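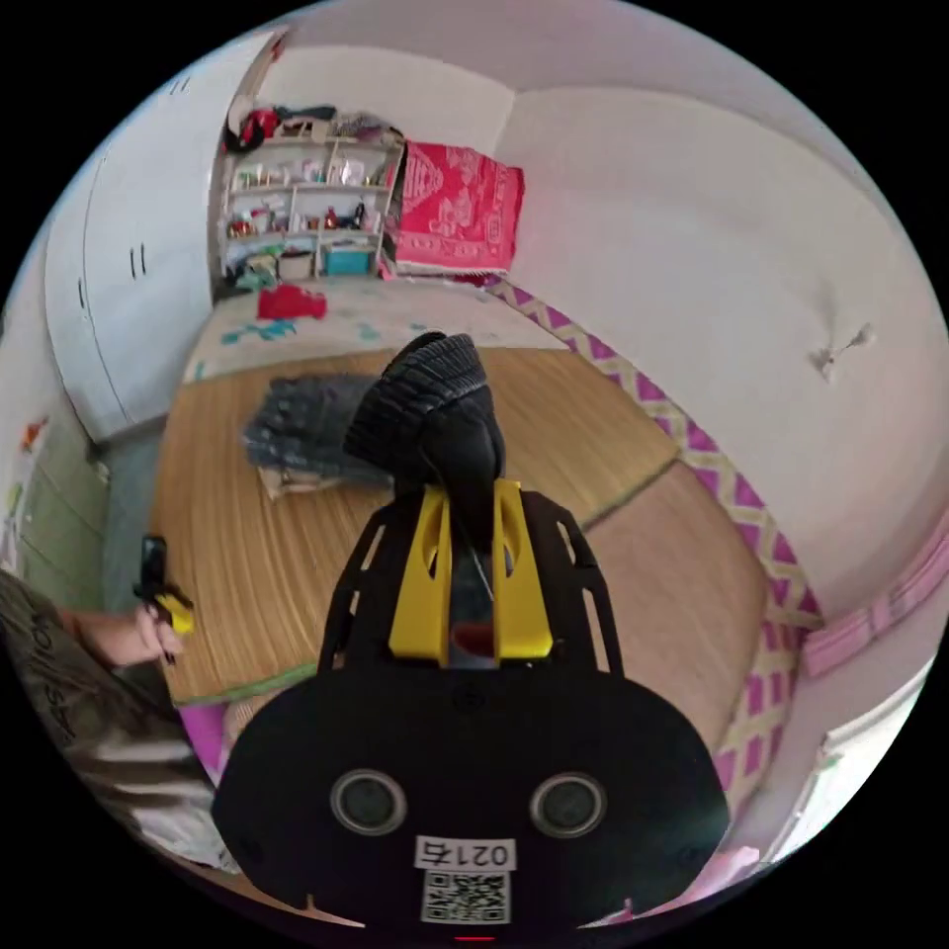
Adville, April 23, 2019

Folding black knits on a reed mat (and what do I do with the leftovers?)

Posted by Cyrill Fuchs

Hi everyone! Long-time reader of the laundry threads, first time posting in one. I fold everything on my bed, on top of a woven reed summer mat, the light brown kind with the pink-and-white zigzag band down the side. I love the mat. I sleep on it from the first warm week right into the fall and it makes a lovely flat surface for folding, way better than a squishy comforter.

My trouble is the knits. The dark gray stuff is fine, I get a nice flat pile out of that with a beige layer tucked in at the bottom, and it stays where I put it. But then I get to the black knit with the ribbed part and it just bunches up into a lump. I fold it in thirds, it springs open. I roll it, it unrolls. I've tried laying it at the bottom of the pile and then the whole pile leans.

Also, can the reeds snag ribbed knits? I found a pulled thread in August and I've been blaming the mat ever since, maybe unfairly. I don't want to give up folding there, it's the only big flat spot I have. The shelves against the wall are packed with bottles and jars and little packages and there's a bag up on top too, so no help from that direction.

And last thing — the small odds and ends. There's always a little pink cloth by the edge and a red something back on the quilt that never make it into any pile. Do you fold those first, last, or just throw them all in a basket and walk away?

Thanks in advance, I know this is a pretty small problem to have.

Posted by marlo_knits

Hi Cyrill, welcome! I knit, so I have way too many opinions on this one.

Ribbing is stretchy on purpose, so it's always going to fight you if you fold across it when it's still scrunched. Spread the whole thing out flat on the mat first, face down, and smooth it with your palms from the ribbed end toward the other end. Don't pull. Just pat it out until it stops creeping back. Give it a minute while you do something else (I match socks).

Then, if it's a top:

Fold the sides in toward the middle so you have one long strip.
Fold the plain end up toward the ribbed end, stopping a little short.
Fold the ribbed end down over that, so the ribbing lands on the outside and sort of hugs the rest.

If it's a hat or a scarf or something else small, skip all that and fold it in half once. Small knits don't want more than that.

As for the pile, I wouldn't put it at the bottom OR on top of the gray things. Give knits their own pile! Slippery cottons and springy knits leaning on each other is how you get the landslide. I had 17 sweaters in one stack once and I'm still finding out which ones went behind the dresser.

On the snagging, yes, a reed mat can do it, but mostly where a reed has split or along the seam between the sections. Run an old pair of pantyhose over the mat. Wherever it catches, that's your culprit. I rub those spots with very fine sandpaper (300 is what I have in the drawer, 600 would be gentler) and then wipe with a barely damp rag. Stay off the fabric border with the sandpaper, it'll fuzz right up.

Posted by Nadetti

just put a pillowcase down and fold on that. no snags, done. I've had the same mat for years and never sanded anything

for the little stuff I use a shoebox

Posted by ruchti_mom

I agree with the pillowcase idea, but I'd use the quilt you've got. Cyrill, if you already have one at the back of the bed, pull a corner of it forward over the mat and fold the knits on that, then push it back when you're finished. Nothing extra to wash.

My real answer is for the odds and ends though, since I have three kids and a mountain of them. I do them FIRST. Before a single shirt gets folded, every small cloth goes into one heap at the foot of the bed, and I fold those while I still have some energy. If I leave them for the end I get bored and they sit there until bedtime, and then they end up on the floor, and then they're laundry again. One more thing: keep reds away from anything pale if there's any chance they're still damp. I lost a perfectly good cream blouse that way.

I'd also look hard at that shelving. You say it's no help, but you could free up a tier by putting the little packages together in one box. I bought a plain lidded one for 49 cents at a yard sale and it holds more than you'd think. Then the knit pile has a home and doesn't need to live on the bed at all.

Posted by Cyrill Fuchs

Thank you all! Trying the pantyhose test tonight. The fold with the ribbing on the outside makes so much sense, I've been doing it backwards this whole time. And okay, okay, I'll look at the shelves — but the bag on top stays.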